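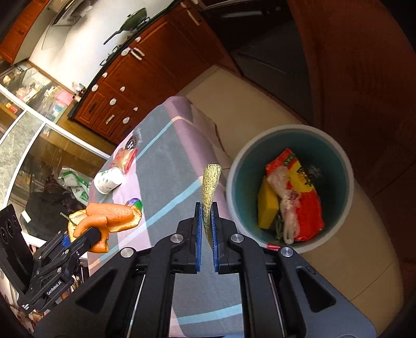
Progress report to the Furtună fund, second period
Prepared by Oriana Valdebenito, Binville
8/23/20

Dear friends at Furtună,

Thank you again for your patience over the summer, and for the kind notes after our June call. I promised a fuller account of where the software stands, so please pour yourselves a coffee, as I do tend to go on.

Most of our time went into Flotska, the part of the system that decides how to hold something before it is dropped into the bin. Kitchen scraps are a lovely, maddening problem. A peel bends, curls back on itself and hides half its own outline, and our old grasp planner treated every item as if it were a little block of wood. The new one looks for a narrow place to pinch and then keeps checking the shape while the item is being lifted. In our last round it managed 41 peels out of 50, against 21 for the old planner on the same set.

Perception is coming along more slowly. We have now labeled 2,000 short clips, and patterned tablecloths still confuse the segmentation — stripes especially, which it likes to mistake for the edge of something. Turetti has lent us one of their engineers for two afternoons a week, and she has already rewritten the labeling tool so that it no longer loses your work when you close a tab. You can imagine how popular she is.

The two-handed planner is behind schedule, and I would rather tell you so plainly. Each arm plans well by itself, but when both are carrying something toward the same bin they can wait on each other for up to 41 seconds. We are trying a simple turn-taking rule first.

For the coming period we ask to move the unspent travel money into computing time. The revised budget is attached, and I am glad to talk it through whenever suits you.

Warmly,
Oriana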